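This site uses cookies to remember your settings. OK | More info

Cell notes: the Liem hand, and what we changed over the break

8 January 2021

Quick one this time, half of us are still digging out of email. The hand cell is back up after the shutdown. Esko Mustonen did most of the work and left a log, so this is mostly his log with my spelling.

Main job was the finger joints on the Liem. Both finger clusters had play in them, left worse than right. You could feel it with a fingernail, and the camera at the wrist showed the tips settling a hair late after every close. Esko backed out the joint screws one at a time, cleaned the threads, fresh threadlocker, back in by hand. No power driver on these, please. We stripped one in March doing that and the spare took forever to get here from Prarnport.

Also checked the fingertips. Textured surface still good, no peeling at the corners. Wipe with a damp cloth only, alcohol makes teh edges lift.

Then the second arm, the one with the parallel gripper. Homed it, re-ran the grip width, saved the file as Zorkier 1079. If your program still calls the old file it will load fine and then close too far, so check before you run. Grip test is the tall cardboard box with the hole in the top, fingers down on either side, hold, look for any slip or dent. Same box every time. Please dont swap it for a nicer one.
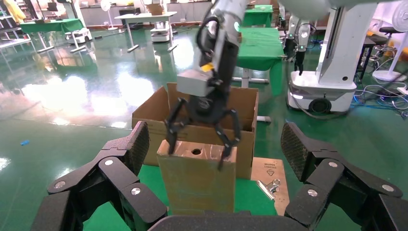

Force limit is down to 70 percent for now. It was 80 before the break and that was fine for rigid parts but cardboard creases, and once the box has a crease your numbers for the day are junk. Esko wants a week of runs at 70 before anybody touches it. If you really need more, ask him first and write it on the sheet.

Cable by the wrist of that arm: leave the loop. Someone tied it flat before the holidays, looked tidy, pulled on the connector every time the wrist turned. Loop needs to stay loose enough to go through a full turn both ways. Check it at start of shift, takes ten seconds.

Still open:
- spare joint screws, on order with Grandero, part 3129
- cycle counter resets itself after a restart, no idea yet
- camera recalibration for the wrist, probably next week
- laminated start card is out of date, ignore step four until the new one is up

Anything odd, log it the same day with the program name. "Gripper acting weird" is not enough to go on, we got two of those in one week.

Back to top | Contact the newsletter desk | © 2021 Prarnport Cell Notes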